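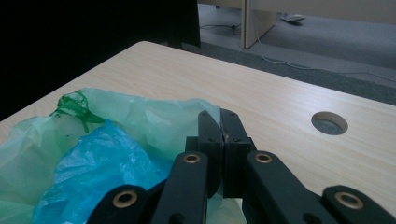
3.2 Footwear and night splints in early heel pain

Plantar heel pain was the most common complaint among the adults seen at the two clinics, Kostance and Iturra. Most described a sharp pain under the heel with the first steps of the morning, which eased after a few minutes of walking and came back after long periods of standing. Pain on pressing the inner side of the heel was the main finding on examination. Patients with numbness, swelling of both feet or a recent injury were assessed separately and are not included in this section.

Those who agreed to take part were given the same stretching sheet. It asked for a calf stretch against a wall and a seated stretch of the sole, each held for 20 seconds and repeated 4 times, morning and evening. Half of the group also wore a Devance night splint, which holds the ankle at a right angle during sleep. Allocation was by sealed envelope. Follow-up lasted 16 weeks.

Footwear was recorded at the first visit. We noted heel height, the stiffness of the sole and whether the shoe fastened over the instep. Worn shoes were common, and several patients had changed to flat slip-on shoes in the weeks before the pain began. We advised a fastened shoe with a slightly raised heel for indoor use as well as outdoors – many patients went barefoot at home and had not thought of this as part of the problem.

Morning pain fell in both groups. The fall came earlier with the splint, but by the last visit the difference between groups was small. Figure 4 shows the scores by week. Nearly 25 per cent of those given a splint stopped using it before the end of follow-up, most often due to broken sleep or a strap that rubbed over the top of the foot. Those who stopped were kept in the group to which they had first been allocated.

Figure 4. Morning pain score by week of follow-up, splint and no-splint groups. Bars show the standard error.

Stretching diaries were less complete in August, when many patients were away, and entries for that month should be read with care. Scores were entered in the Zenside record system by a member of staff who did not know which group the patient was in. Body weight and hours spent standing at work were also recorded – these are dealt with in section 3.3.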